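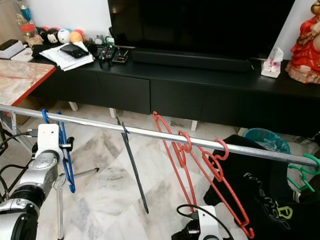 I sell secondhand clothes online out of my spare bedroom, and I get the same handful of questions by email pretty much every week, so I finally sat down and typed up my answers. My shop is called Flakeo (long story, my nephew picked it) and it's just me plus my friend Sheila Lambert, who does the mending. We're not fancy. Our plastic hangers are blue, black, red and green on one metal rod, and no, the colors don't mean sale prices, whatever my sister tells you!

How do you decide what to buy?

I go by fabric first and label second. I'll take a plain wool sweater over a famous name in scratchy acrylic any day. I also turn everything inside out at the seams before I pay for it, and I sniff it. Yes, in public.

Do you wash everything before you ship it?

Yes, or I steam it if the tag says dry clean only. I use unscented soap and skip the dryer sheets.

Why are your sizes different from the tag?

Old tags lie. I've had a dress marked 14 that fit my very small cousin. I lay each piece flat and measure it, and those are the numbers in the listing. Double the chest and waist to get the full way around, please, I get a sad email about this at least once a month.

Can I return something?

Sure, within two weeks, as long as you haven't worn or altered it. You pay the postage back unless I messed up the listing.

What does shipping cost?

Orders over $40 go free. Under that it depends on weight, and coats are the expensive ones.

Will you buy my clothes?

Sometimes. Send me a few pictures in daylight and tell me about any stains or pulls (I'll find them anyway). I'm pretty full up on jeans until July, but I always want linen shirts and good raincoats.

How do I get the musty smell out of a vintage coat?

Air, and patience! Hang it outside in the shade on a dry day, bring it in at night, do it again. Perfume sprays just give you a musty coat that smells of roses.

Comments (3)

Terence Sugden: The doubling thing got me too. Shirt fits great now that I can do math.

marnie_k: Do you ever do kids' stuff? My two wreck everything by lunchtime.

Terence Sugden: Tried the shade trick on my dad's overcoat, four days so far and it's a lot better. Lining still smells a bit.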